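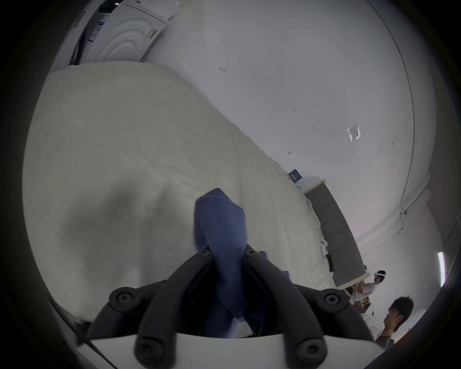 What to Budget Before You Buy

Category: Equipment & Planning

The first number most people ask for when they plan a robotics purchase is the price of the arm. It is a fair question, and it is usually the easiest one to answer. The harder numbers belong to everything that goes with it: grippers, spare fingers, floor space, furniture, and the paid hours of the people who show the machine what to do.

Soft household items are a good place to see how this plays out. A blue piece of cloth held above a white duvet looks like a small job. For a company that wants a machine to handle laundry or make up a bedroom, it is a line in the budget that touches nearly every other line.

Lokon, which leases and services short-stay apartments, started its planning in October. The company had been quoted for two complete robot stations and was ready to sign for both. Its operations staff asked for one change first. They wanted to spend part of the money on hand-held grippers, the kind a person carries through a task, and put off the second station until they knew which tasks were worth automating.

The first order was small. Each gripper came to $539 without its camera, and Lokon bought four. A set of replacement fingers was priced separately at $41. The company set aside $3,000 for the practice room, to cover a bed, bedding, a washing machine and delivery. Most of the furniture came out of apartments that were being refitted, so part of that money was left over and went toward extra lighting.

Rubber fingers wear, and they wear faster on fabric than many buyers expect. Lokon's first budget had one spare set per gripper for the year. The revised one has three. Screws, plates and end caps are cheap, but waiting for them is expensive when two people are being paid to work a shift. The company now keeps a small box of parts in the practice room and reorders when it is half empty.

Space was the next surprise. The plan had called for a single room with a bed in it. Operators need to get around the bed, set down a headset, and reach a second work area without stepping over cables. Plundon, a supplier of fit-out services for test rooms, recommends that clients draw the layout at full size on the floor with tape before they order any furniture. Lokon did this and moved the bed twice.

Then there is labor, the largest line in almost every plan of this kind. Lokon worked out its first season at 46 paid shifts, including setup and the time needed to put the room back in order between runs. Linen has to be washed, folded and mixed up again. Its first draft had no hours for that at all.

Buyers comparing quotes should ask what is included after delivery. Bangash sells its grippers with a one-year repair plan and charges for calibration visits. Tilell includes calibration but bills for replacement parts from the first day. On paper the two offers came out close for Lokon. The company chose Bangash for its shorter repair times - a gripper sitting in the mail earns nothing - and kept the Tilell quote on file for next year.

Storage tends to get left out too. Recordings pile up quickly, and somebody has to check them, label them and throw out the bad ones. Lokon put this under its existing IT budget for the first season and regretted it by the second month, when the costs could no longer be told apart from regular office use. It now has its own line.

The second robot station is still on hold. Lokon expects to decide once the bedroom work is finished and the same grippers have been tried in a kitchen. Socks and pillowcases will stay on the task list either way, with fitted sheets moved to next year's budget.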